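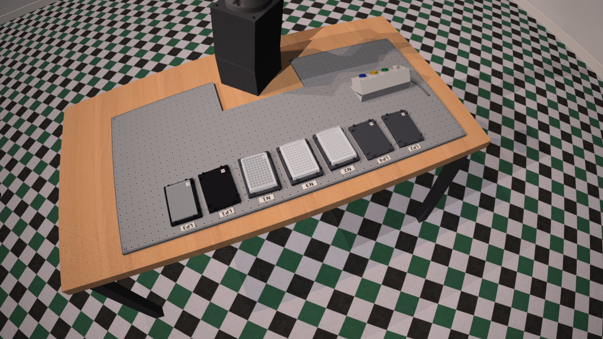 Can a machine do the chores around the shop yet? Some of them, if the chore is picking up a plate from a spot it knows and setting it down on another spot it knows, and if somebody has kept the bench tidy.

Notebook, November, evening

Good day! Spent most of it in the simulator on plate shuffling, the dullest chore we have and the one everybody would love to hand over. Viktória did 39 plate moves by hand at the real bench last week and said she stopped reading the labels partway through. I believe her.

Ran 700 episodes on the Koech planner overnight with the N plates shuffled among the holders. Eight ended with a plate sitting crooked on the corner guides. All eight were the same move, into the holder nearest the button box, with the wrist coming in low over the box. So it's a path problem, and I can fix a path problem. Raised the approach height and reran those eight: clean!

Réka asked at lunch whether any of this gets us closer to a dishwasher that loads itself. I think so, a little. A plate holder is a very polite dish rack. It has guides, it has a label, and it's where you left it. A real rack has a fork lying crossways and a mug full of water. (Jad tried mugs in Lilari last spring and still won't talk about the handles.)

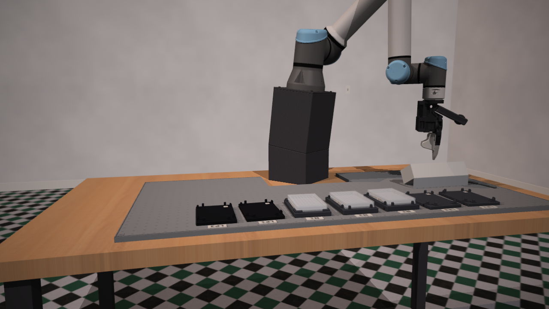 Wiping down is another story. I'd put it years behind moving plates. Ffion's point, and I agree with her, is that the arm has no idea when a bench is clean. It can do the strokes all day. Same with folding shop rags, where Panagiotis got a nice fold out of the Brellport rig once and then couldn't get a second.

But fetching, stacking, putting back, pressing the right button at the end of a run? I'd trust it with those this winter, and I wouldn't have written that a year ago.

To do:
- 3000 more episodes with the approach height varied
- start some runs with a plate slightly off its seat
- button press after the last plate, with Viktória's timing
- ask Jad for the Relent logs before he clears the drive

Leaving the batch running. Réka, please don't restart the machine in the morning until you see the summary file.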